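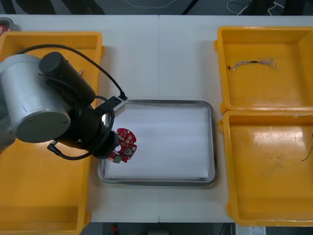 How do I get more variety into my kitting demonstrations?

Luana Fagundes
Posted Sunday, January 7, 2018

Hi everybody! I've been reading this board for months and finally have something to ask. We're teaching a two-arm setup to pack a kit: pick a round red circuit board, a wire harness and a small part with a wire lead out of yellow bins and set them in a steel tray with a white liner. One person drives the arms by remote, we record the whole thing, and the recordings train the policy.

We have 1525 good episodes so far and I'm having a great time with it. The board is going really well. The harness is another story. The policy reaches into the correct bin, closes on nothing, and then carries its nothing over to the tray very carefully. It looks so proud.

My guess is that our examples are too much alike. Whoever resets the table tends to lay the harness down the same way each time (I'm guilty of this too). I was planning to keep going to 3000 and hope for the best, but Simone Conceição at the Damham meetup told me to stop and think first. So I'm stopping and thinking.

What should I be changing between episodes? And does it matter which bin a part starts in? Right now ours always start in the same places. Same table, same lights, same overhead camera, and I'd like to leave those alone if I can.

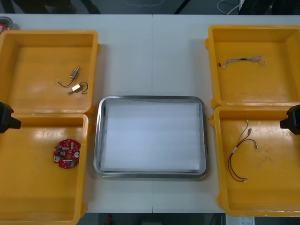
Tumaini Muriithi

Great project, and 1525 is plenty to learn something from. Don't throw any of it out!

I did a similar job at Prillton with hose clips and short cables. We had 2000 episodes when we noticed the exact thing you describe. What got us unstuck was splitting the reset from the driving. The driver turns away from the table, a second person lays out the parts, and the driver doesn't get a say. Before that, our drivers were fixing the layout to suit their own favorite grasp without knowing it.

My order of business would be:

1. Before recording anything new, watch a pile of your failures and write down where the gripper was when it closed. With soft wires there's usually a pattern. Ours was always short of the connector by the width of a finger.

2. Change the harness first and leave the board alone for now. Turn it end for end, bunch it up, let it spread out, push it against a wall of the bin. Pick up the harness and drop it if you can't think of a new pose. Gravity is more creative than I am.

3. Decide what "done" means and keep it the same for every driver. Parts on the liner, nothing hanging over the rim, arms back out of the way, then stop the recording. If one driver stops the second the last part lands and another takes time to back off, the policy learns a muddle.

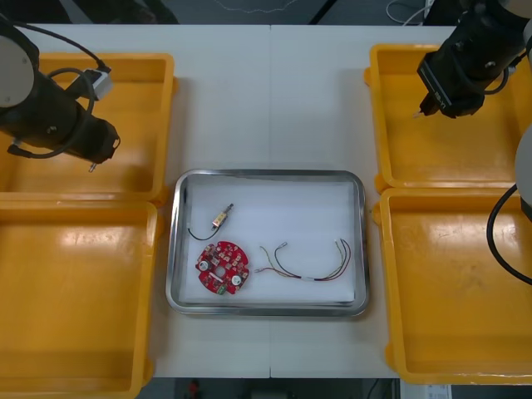 4. Record some recoveries. Have the driver miss on purpose, open up, shift over, try again. Tag these so you can pull them out later if they hurt. They helped us a ton, and they're the most fun to drive.

On the bins: yes, it matters, but only if the bins will ever be swapped in real use. If they won't, I'd leave them where they are and spend the time on poses.

Cremilda Teixeira

I agree with most of that but I'd be careful with step 4. If your drivers are new, their fake misses look nothing like the policy's misses. Let the policy run, wait till it gets stuck, then have a person take over from there. You get the mistake it really makes plus a good way out of it, in one episode. We do it this way on the Grilerville cell and I love it.

Also, look at the left/right split. If one arm does almost all the work, you may be short on examples for the other one even though the total sounds big. Count episodes per arm per part. I didn't do this until December and wow, was it lopsided.

Last thing, keep a snapshot of the tray from the end of every episode. Flipping through them is quick, and you'll spot sloppy endings much faster than by replaying video. I drop any episode where I can't tell from the snapshot that all 3 parts are in.

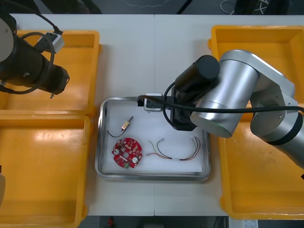
Board, harness and small wired part on the liner, with the right arm over the corner of the tray.

Anderson Pimentel

more data. we went way past 3000 on Lins and it just got better. maybe check your gripper pads too, thin wires slip on worn ones

Luana Fagundes

Thank you all, this is wonderful! Going with blind resets this week, harness only, and then takeovers the way Cremilda does them. Anderson, I'll look at the pads tomorrow. I'll post the per-arm counts once I've made myself look at them.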